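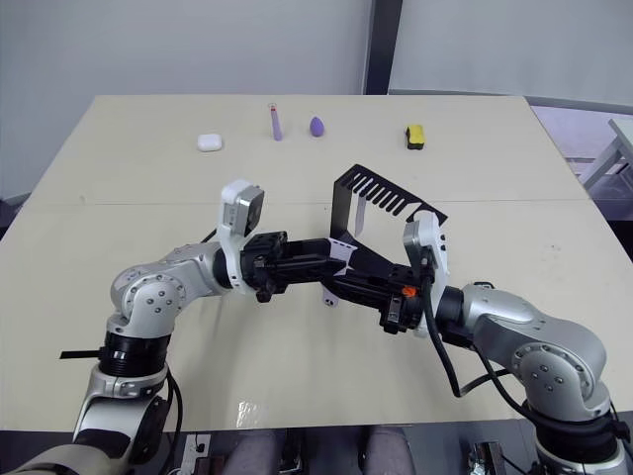
Bracket held by both grippers above the middle of the table, camera module on the left gripper.

Last updated: January
4 min read
Filed under: Batska Control / Dual-Arm Setup

6. Configuring a shared-grasp hold

A shared grasp closes the kinematic chain between the two arms. Once both grippers are clamped on one rigid part, any error in the base-to-base transform turns into force on the part. Complete the base calibration in section 2 before you start.

6.1 Load the part model

1. Open Batska and select Cell > Objects > Import.
2. Load the mesh for the part. Meshes over 3,000 faces are decimated on import. For slotted parts, turn decimation off or the slots may close up in the collision model.
3. Set the part type to Rigid. Do not use Semi-rigid for sheet metal; that setting relaxes the relative pose constraint.
4. Add one grasp frame at each end. Name them grasp_L and grasp_R. The planner matches on the suffix.

Note: Labels and hanging pieces are not part of the mesh. Add a keep-out box around each one so that the jaws do not close on it.

6.2 Plan and close

1. Set the left arm as leader. The follower pose is computed from the leader pose and the two grasp frames.
2. Run Plan > Dual Approach. Check the preview for elbow clearance and for cable slack at both wrists.
3. Close the left gripper first and wait for the state HOLD_L.
4. Switch the right arm to compliant mode, then close the right gripper.
5. Wait for HOLD_LR. The internal force readout should settle below 14 N.
6. Select Couple. Single-arm jog is now locked out.

Caution: Do not clear HOLD_LR by hand from the console. The arms uncouple at once and the follower returns to stiff position control while it is still clamped.

6.3 Objects left on the table

The perception node adds anything above the table plane to the planning scene as a box. Small objects near the far edge are kept as obstacles even when they have no model. Thin upright items can drop out of the depth data — if one is missing from the scene view, lower Min Cluster Size and rescan before you plan.

6.4 If coupling fails

E-COUPLE 2: grasp frames disagree with the measured poses. Open the right gripper, rescan and repeat from step 4 of 6.2.
E-COUPLE 6: force limit exceeded. Recheck the base transform. Raising the limit hides the error and can bend the part.

Procedure maintained by Solange Simard. Send corrections to the Batska documentation queue.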